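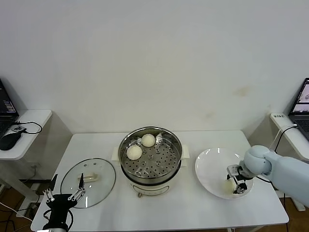
Cell 2, steamer task. Two buns on the tray, lid on the left side, right gripper at the plate.

Ticket: right gripper touches plate too low
Cell: Mudaliar bench, cell 2
Status: open, waiting for parts
Priority: normal

Problem
The right arm stops with a force warning when it goes down to the plate. The left arm works normally and takes the lid by its handle without any message. The warning started in March, after we changed the fingertips on the right side. The controller log shows 62 warnings in 200 cycles.

What I checked
Fingertip screws: tight.
Cable of the right gripper: no damage, but the loop pulls a little when the wrist turns. I gave it more length.
Tool length in the Hullent controller: the value is still from the old fingertips. The new ones are 3 mm longer.
Table height: same as in the setup sheet.
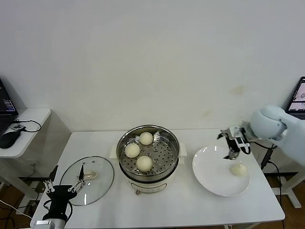 Pratus

I corrected the tool length and started again at low speed. With three buns on the tray and one on the plate I compared the height of the fingers with the bun and with the rim of the plate. I also moved the approach point of the right arm a bit to the left – before, it came down too near to the rim.

After this change I ran 200 cycles more and got 2 warnings. Both came at the lowest point, so I think one fingertip pad is not seated well. I ordered a new pair from Clastetby.

To do
Replace pads, then repeat the zero position of the right gripper.
Write the new tool length in the setup sheet.
Please do not load the old backup before this, it will bring back the wrong value.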